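February 2026

Spent the day on the handling rules for the two-arm bench. Version 13 has been sitting with my notes in the margins since the autumn, and the reviewers at Joltura want a clean copy before they will sign off the next batch of work. Started with clause 2, operator position, which has caused more argument than the rest of the document put together.

The old wording said that people must "stay clear of the arms during operation". That can't be checked. Clear by how much, and does a paused arm count as operating? Bohdan Palamarchuk wanted a painted line and a flat ban on crossing it. I don't think that survives contact with the job. The artificial hydrangeas have to be laid out by hand, and a rule which makes the layout impossible will be ignored by the end of the first week.

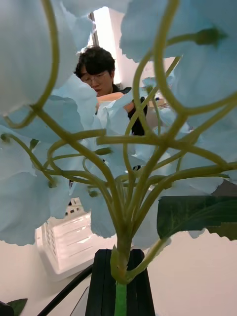 The draft now names three states: stopped, held and moving. In stopped, drives are off and hands may go anywhere over the table. In held, the arm keeps its pose and its grip; a person may stand at the far side and handle items there, but may not reach between the fingers and whatever they are holding. In moving, no hands over the table at all. The state has to be called out loud by whoever has the stop button, and the second person repeats it back. Annatjie Mkhize asked that the call be one word each. Agreed.

She also pointed out that "held" needs a time limit. The fingers are closed on a thin plastic stem, and a long hold at full force will crush it. I have put in 47 seconds as the limit before the grip must be released or the force reduced. The figure comes from our own log of creased stems, so it should be marked as a local value and not passed on to other sites as if it were general. Kekana will be using different grippers and must work out their own.

Clause 3, grip force. Left at the existing setting for stems. For blooms I have added a line saying that the approach should be made to the stem where one can be reached, and to the bloom only where it can't. The petals are fabric and tolerate a lot, but they spring back unevenly and the next person gets a bloom that no longer matches its record.

Clause 4, loose parts. Long discussion. Bohdan's view is that any leaf on the table which isn't part of the task is debris and should be removed before the start. Mine is that it depends on whether the leaf was placed or fell. If it was placed, it belongs to the layout and goes on the sheet.

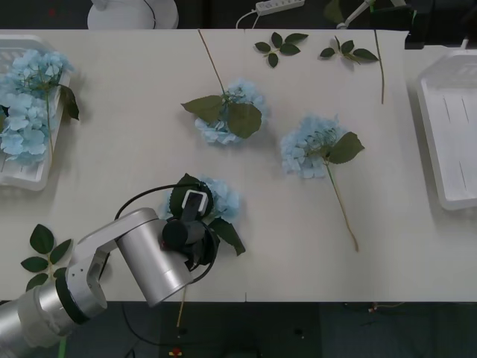

We settled on a check at the start and a check at the end. The start sheet lists each bloom, each sprig and each bare stem by rough position. At the end, anything not on the sheet is treated as having come off during the run, and is bagged with the run number. Nothing is tidied between the two checks unless the arms are in stopped. I'm not fully happy with "rough position" but a grid of squares would double the paperwork, and Annatjie timed herself filling one in and gave up halfway.

Stems lying over the front edge of the table are a separate matter. An overhanging stem can catch on a sleeve or a cable. The new text allows it while the bloom is in a gripper, and requires it to be brought back on to the table or put in a container before anybody walks past that side. Bohdan thinks this is fussy. It stays in for now.

Clause 5, shared space. This is the part I had been putting off. Both arms can reach the middle of the table, and the old text only said that the controller "shall prevent collision", which is a statement about software and tells the operator nothing. I have split it. First, each arm has a home side, divided at the seam between the two tabletops. Second, one arm at a time may cross. Third, the arm that isn't crossing must be either held or clear of the seam by 700 mm, measured from the nearest point of the gripper and not from the wrist. Cluteck's note measures from the wrist, and with a long finger set that gives away most of the margin.

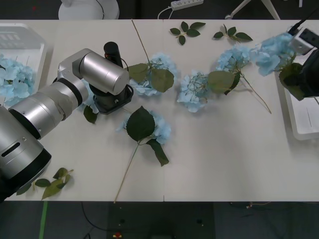 Clause 5, both arms over the table, seam near the middle.

The seam is a decent reference line. It doesn't move unless somebody moves the tables, and it can be found again without instruments. I have added a line to the monthly check: confirm that the two tops are still butted together and level, and re-measure the home sides if either has shifted.

Cables next. The rule on slack used to sit in an annex that no one opened. Moved it into the body as clause 6. Every cable on a moving part must have enough slack for full travel, and the loop must not be able to pass in front of the fingers at any pose in the task. This has to be walked through by hand with the drives off, one arm and then the other. Floor cables are to be kept out of the walkway along the near side. If tape is used on the floor, its meaning goes on the wall chart, as we have used green for more than one thing over the years and I could find two different explanations in our own records.

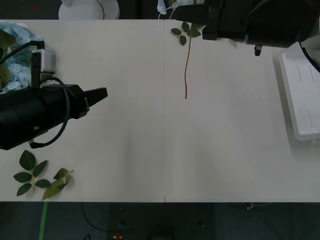

Left to do on clause 6: say what happens when a camera bracket is shifted. At present someone writes "camera moved" in the log and carries on. I would like a re-check of the reach limits as well, since a bracket takes up room just as the arm does. Annatjie agrees in principle but wants it limited to brackets fixed to the arm itself. Will draft both wordings and let the Darach people choose, as they change theirs more often than we do.

Also outstanding: the definition of "item". Clause 4 uses it for a bloom with its stem and leaves together, and clause 2 uses it for anything on the table. One of them has to change. Probably clause 2, to "object".

Printed the draft at the end of the afternoon and gave one copy to Bohdan, who has already crossed out the overhang rule in pencil. Training on the three calls is down for May. Need to book the small room and find the old stop button for practice.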